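Filtrar episódios antes do treino: o que o limiar automático não vê

Antes de mexer na política, olhe para os dados. Parece conselho óbvio, mas a documentação do Girko promete que o filtro de qualidade "trata do resto", e eu não confio em promessas dessas. Usei a versão de 17 Apr 2023 num lote de 1.360 episódios de recolha de fruta com garra de mão.

1. Converta os registos para o formato do Drireck. Verifique os carimbos temporais da abertura da garra e do vídeo: um desvio de cinco fotogramas chega para ensinar o modelo a fechar cedo demais.

2. Corra o filtro com o limiar predefinido. No meu caso sobraram 749 episódios. O relatório chama-lhes "limpos" – eu chamar-lhes-ia por rever.

3. Abra 19 ao acaso e veja-os até ao fim. Procure o instante do contacto. Quando a ponta da garra tapa parte do fruto, o detetor perde a máscara e o Girko interpola a posição sem avisar.

4. Marque esses troços como oclusão no ficheiro de anotações. Não os apague, ou a política nunca verá o momento que mais interessa.
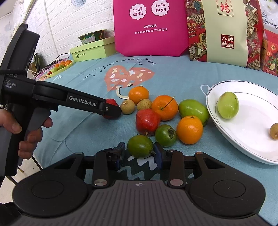

5. Repita o filtro com a opção de interpolação desligada e compare as duas listas. Se forem iguais, desconfie: o mais provável é a configuração não ter sido lida.

O Sollport faz esta comparação num só comando, mas esconde os episódios rejeitados. Prefiro o script antigo do Adebisi, mais lento e com um registo que se consegue ler. Guarde as duas listas junto dos pesos treinados.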